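Okay so I've had the Stotamik sim kit open since early afternoon and people keep asking if it's worth it. Quick thread, typing between runs.

What it is: a two-arm robot in a rendered apartment, plus a set of chores you can train or teleop on. License is for one seat. 14 day trial, no card needed. I'm on day 2.

Install was fine. Petchrat scene pack downloaded twice for some reason?? Deleted the second copy, nothing broke.

First thing I did was switch off every preset and drive it by hand. Slow going. You get a view from up top over the torso and views from down at the grippers, and you really do need both.

Gripper, head, gripper:

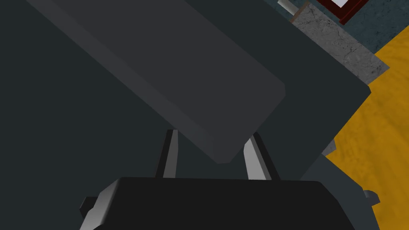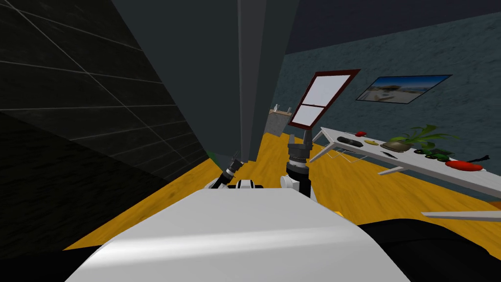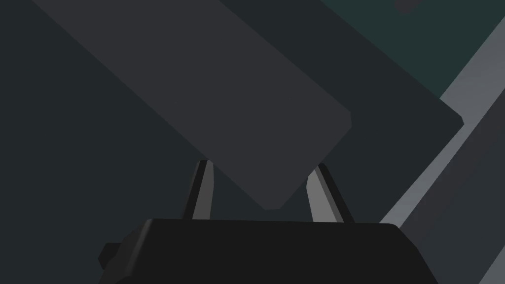

GOOD STUFF

The room is nicer than I expected at this price. Wood floor, a picture on the wall, a long white table with a plant and a bunch of stuff laid out on it. Enough clutter to make a policy sweat a little.

Reset is quick. Hit the key, back to start, go again. I queued 100 resets over lunch and it never hung.

NOT SO GOOD

Gripper views lose a lot to big dark flat shapes. With the fingers open and nothing in them I was mostly guessing where the table was. Wish there was a wider lens option, coudn't find one.

Shading is pretty plain up close too. If you care about sim to real for a wrist view, budget time for your own textures.

Docs are thin on the arm limits. Lertchai Thaweesak has a long post on the Urnusow forum that covers it way better then the manual does. Go read that first.

VS EVEL

Evel has more rooms, Stotamik has the better controls. I'd take the controls. Evel also wants you to book runs in blocks of 1,000 and I'm one person with one desk.

Keeping the trial going, will try the bimanual tasks tonight. Ask me stuff, I'll get to replies after dinner - maybe later if the left arm keeps fighting me.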